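The Grekercombe Lament
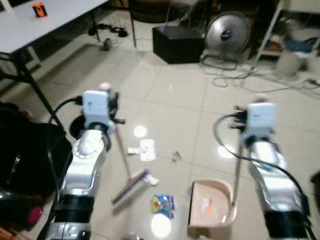 L. Radebe

The Grekercombe Lament is an anonymous narrative poem in English, probably composed in the late seventeenth century. It tells of a ferryman who carries his neighbors out of a flooded valley over the course of one night and returns at dawn to find his own house gone. The poem takes its title from the village of Grekercombe, which is named in the second line and again in the last stanza. It has 803 lines in 145 stanzas and is divided into four parts.

Text and sources

The poem survives in two handwritten copies. The older, known as the Irken copy after the house where it was kept, is complete except for a damaged leaf in Part Two. The Vikholm copy is later and shorter. It leaves out 90 lines, most of them from the list of neighbors in Part One, and it changes a number of old spellings. The damaged passage in the Irken copy is normally filled in from Vikholm, and printed texts put those lines in brackets.

Neither copy gives an author. A note in the margin of the Irken copy reads "as it was said at the April fair," which suggests that the poem was recited in public before it was written down, or at least that the copyist believed so. The note is in a different ink from the main text and may have been added by a later owner.

Form

Stanzas are of five or six lines. The usual line has four beats, with a shorter line of three beats at the close. In the five-line stanza the rhyme scheme is ABABB, and in the six-line stanza it is ABABCC. The two kinds are mixed without a fixed pattern, though the longer stanza is more common when someone is speaking.

Many rhymes depend on regional pronunciation and look imperfect on the page. "Water" is paired with "after" several times, and "door" with "moor" and "sure." Alliteration is frequent in Parts One and Two and much lighter toward the end.

A refrain closes every stanza of Part Three:

And the river went by the door.

The wording changes once, in the last stanza of that part, where "went by" becomes "came in."

Summary

Part One describes the rain and names the households along the river. Part Two follows the ferryman's first crossings. He takes the children first, then the old, and refuses a miller who offers to pay for an early place. Part Three is told mostly in the voice of the ferryman's wife, who waits with a candle in an upstairs window. In Part Four the ferryman rows home, recognizes his chimney in the water, and speaks the lament itself. The wife's fate is not stated. The Vikholm copy adds a closing couplet in which she is found alive on the hill, which most editors regard as a later addition.

Interpretation

Older readers treated the poem as a record of an actual flood. No flood described in the parish papers matches it closely, and the place names in Part One do not follow the order of the real riverbank. More recent criticism has looked at the change of speaker in Part Three, which is unusual for a narrative poem of this type. Some critics argue that this section was once a separate song, pointing to its refrain and its simpler vocabulary. Others note that the candle is mentioned in Part One and take this as evidence of a single plan.

Setting and performance

The refrain section has been sung to at least two tunes. The more familiar one is in a minor key and repeats the final line. Complete readings of the poem usually include a break after Part Two.

See also: Ballad stanza; Refrain; Dramatic monologue

Filed under: Poetry > Narrative verse > Anonymous works

Contact the editors | Copyright 2025 | Back to top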